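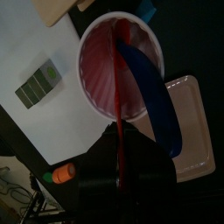
Switching from bags to loose leaf: what changed for you?

Filed under: Hot Drinks > Tea > Getting Started

**marigoldporch**
Joined April 2020

Hi everyone! I've been drinking bagged black tea since high school and never gave it a second thought. Then my sister mailed me a tin of Stunley Breakfast from Skiritz, the little shop over in Pleledstead, and wow. I had no idea tea could taste like toast and raisins at the same time. I've had it every single morning for two weeks and I'm still excited when the kettle clicks off.

So now I want to do this right. I have a plain stovetop kettle, a mesh basket that sits in the cup, and that's it. My cup is the one up top, white on the outside and a pinkish red inside, and I love it to pieces. What made the biggest difference when you switched? Water? Timing? A better kettle? Tell me everything, I have a long weekend and a nearly full tin.

**kettle_and_crumb**

Welcome!! Timing, timing, timing. I used to leave the bag in until I remembered it existed, and you can sort of get away with that when there's a lot of milk. With whole leaf I go three and a half minutes for black and take the basket OUT. Set it on a saucer and use it again for a second cup, a minute longer. The second cup of a good breakfast tea is softer and sweeter and some days I like it more than the first.

**dunmore_steeps**

I'd say water before timing. Our tap is very hard, and for years I thought I just didn't like Darjeeling. Tried it at a friend's house with filtered water and it was a different drink. No gray film on top either. A basic pitcher filter did it for me, nothing fancy.

**oolong_weekend**

I'm going to be the grump here and say the cup. I know you love it, but a red interior makes it really hard to judge the color of the brew. I use plain white inside for everything. With greens especially, the color tells you a lot before you even sip.

**kettle_and_crumb**

Oh come on, let her have her cup! I time it and I taste it. I couldn't tell you what color my tea was this morning and it was delicious.

**oolong_weekend**

Sure, if you drink the same breakfast blend every day at the same strength. I have maybe a dozen teas open at a time and the timing on the package is wrong for half of them. Looking at it helps. I'm not saying throw the cup away, I'm saying get a cheap white one for trying new things.

**marigoldporch**

Ha, okay, I can live with that. The red one keeps its job for breakfast and I'll dig out a white one for experiments. I did wonder why my tea looked so rosy...

Follow-up: my sister says I need an electric kettle where you pick the temperature. She has the Vidal and swears by it. Worth it for mostly black tea?

**highshelf**

For black tea, no! Boil it and pour it. Save the money and buy more tea. I had a stovetop kettle for most of my adult life and the tea was great.

One thing, though, if you ever move uphill. I'm at 2,686 feet and water boils a few degrees cooler here than it does at sea level. I warm the pot first with hot water, dump that out, and then brew, and I put a lid on. It makes more difference than I expected.

**dunmore_steeps**

Agree for black, disagree the minute you try a green. Boiling water on a Japanese green is how people end up telling everyone green tea is bitter. I have the Vidal too and the hold button is my favorite thing in the kitchen. But you can also boil, pour into a cold mug, wait, and pour again over the leaves. It's free and it works fine once you get the feel for it.

**samovar_sunday**

Chiming in for storage! Please don't keep that tin next to the stove. I did this with a really beautiful smoky tea and within a couple of months it tasted like the cupboard. Cool, dark, tight lid, and away from the spices. I learned that last part with a jar of cumin and I will never get over it.

And weigh it at least a few times. A teaspoon of a big twisty leaf is hardly any tea at all, and a teaspoon of a tightly rolled one is enough to stand a spoon up in. I weighed mine for a month or so and now I eyeball it.

**oolong_weekend**

Seconding the scale. 2.5 grams for a regular cup is a good place to start, and then go up if you take milk.

**kettle_and_crumb**

Milk! Does anybody here put it in first? I'm curious and I promise to be nice.

**highshelf**

Last, always. How else do you know how much you need?

**samovar_sunday**

First, if it's coming out of a pot. I like how it mixes. With a basket in the cup it has to go last, the leaves do not want to sit in cool milk.

**marigoldporch**

You are all the best. Report from this morning: filtered water, three and a half minutes, lid on (I used a saucer), second cup from the same leaves. The raisin thing got stronger! The second cup was lovely without any milk at all, and I have never in my life had tea without milk.

I'm going to try a green next. Skiritz has a sampler with four little pouches and I may have already ordered it. I'll do the cold mug trick and hold off on the kettle until my birthday in October.

**dunmore_steeps**

Good choice! Start with the shortest time on the package and work up. And use the white cup for those, I have to side with oolong_weekend on that one.

**oolong_weekend**

Thank you!!

Related threads
- Mesh basket or teapot for one person?
- Decaf black tea that still tastes like something
- Cold brewing overnight in the fridge
- What's in your cup today? (989 replies)
- Getting tea stains out of a light-colored mug
- Smoky teas for people who think they hate smoky teas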